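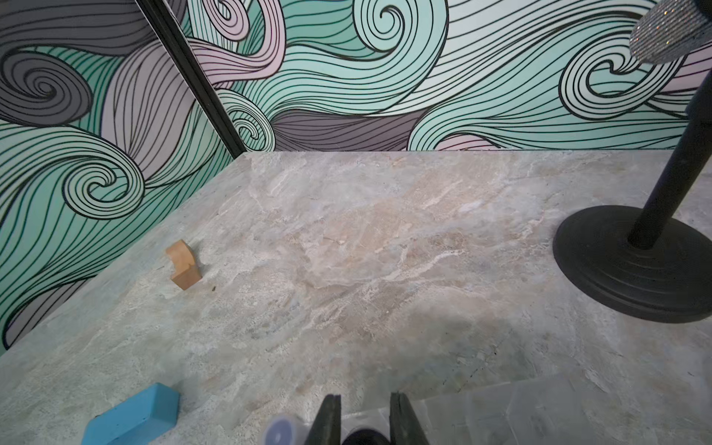
Fig. 1. Wrist camera view with the mural panels up. The notched wooden block is left of center, the blue block is in the lower left corner.

Student project report
Chinyere Shehu
30/12/2018

So my question for this project was pretty simple to say and a real pain to test: if you train a gripper to find a block on a plain background, does it still find the block when the background is super busy? I got the idea back home in Lagos, watching my cousin hunt for her keys on a patterned tablecloth. She looked right at them twice! I figured a small camera might have the same trouble.

The setup

I used the two-finger arm in the Eddale lab with its wrist camera, and a program called Plovent that takes each camera picture and guesses where the block is and which way it is turned. The arm then goes down and tries to grab it. The target was always the little wooden block with the curved notch in one side. I like that block for this because it's close to the color of the tan streaks in the marble-look tabletop, so it's not a giveaway the way the blue one is.

For the backgrounds I had 2 conditions. In the plain one the wall panels were covered with gray card. In the busy one they had the swirl mural on them, all mint and pink and purple-gray with black lines packed close together (my labmates either love it or say it makes them seasick). The tabletop was the same in both, and so was the black stand with the round base. I left the blue block out on the table too, as something for the program to mix up with the target.

What I did

First I trained Plovent on 300 pictures, all taken with the gray card up. Then I ran 200 grab attempts, half with the card and half with the mural. Before every attempt I moved the wooden block to a new spot from a list I had shuffled the night before, so I couldn't pick easy spots without meaning to. An attempt counted as good only if the block came up off the table and stayed in the fingers until the arm stopped.

Results

With the gray card, 95 attempts were good. I was so happy I almost quit there. With the mural it dropped to 68, and nearly all the misses were in the strip of table close to the walls. When the block stood out in the open marble, the mural barely mattered. When it was near the back, the curved notch got lost against the curls behind it (that's my reading of it anyway), and Plovent would guess the turn wrong and the fingers would close on a corner.

The blue block hardly ever fooled it, which surprised me. I had a whole paragraph planned about that and had to throw it out.

Things that went wrong

I lost a full afternoon to shadows. The arm darkens the table under itself when it comes down, and my first batch of attempts had one lamp on that the training pictures didn't have, so I threw those away and started over. I also never measured how far "near the wall" was, I just marked it on my list by eye. Next time, tape!

What's next

In February I want to retrain with both backgrounds mixed in and run the same shuffled list again. Atodton, the group down the hall, said I can borrow their striped panels as a third background that Plovent hasn't seen.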